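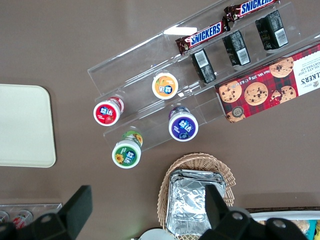
# The day the shelf robot stopped letting go

*Speaker notes, Lokar session, slot 4. Talk is 35 min, then questions.*

**Opening (slide 1, leave it up while people sit down)**

- Hi, I'm Solomiia Marchuk, I work on picking at Vultmont, and I get to talk about my favorite fault ever!
- Job on the slide: take an item off the clear stepped shelf, put it in the tray. Candy bars, little drink bottles, a shortbread box. Sounds easy, and I love it because it isn't.
- Ask the room: who has had a gripper refuse to open? Wait for hands.

**What went wrong**

- April, long run, going beautifully. Pick 38 was a drink bottle. The arm carried it over, the open command went out, the fingers stayed shut.
- Worse part: the software believed they had opened. It marked the drop as done and went back for a candy bar with the bottle still in its fingers.
- Bottle hit the shelf, shelf slid, arm kept pushing. Valentin Steiner hit the stop button. Four seconds from first contact to stop, and they felt long.
- No one hurt. One squashed bottle. PAUSE here, let people laugh, then say clearly that a hand could have been in there.

**Why (go slowly, this is the good bit)**

- We were reading back the *commanded* finger position. The number on screen was our own request, echoed to us!
- The motor driver had gone into thermal protection. It did report that, in a status byte we never read.
- Our force limit was set for the arm's fast moves, far too generous for creeping up to a shelf.
- Draw the loop on the whiteboard: command, driver, finger, sensor. Cross out the line we were missing.

**What we changed**

1. Read the measured finger position after every open and close. No match, no next move.
2. Any driver fault flag stops the arm where it is, and a person clears it at the panel.
3. Lower force limit near the shelf. We picked 32 newtons for our setup; please test your own.
4. Stop button moved to the front of the bench. Valentin had to reach across.

**Demo clip**

- Bundgaard bench, fault forced in software. Arm halts before leaving the tray. Play it twice, it's short and the second time people catch the little amber light.
- If the clip won't play, skip to the log slide and read the three lines out loud.

**Likely questions**

- "Why not a camera check?" We're trying it on the Uria branch. Clear plastic throws a lot of glare, so I don't want it as the only check.
- "Did the driver get replaced?" Yes, and the old one is on my desk. Come and see me after if you want the status codes!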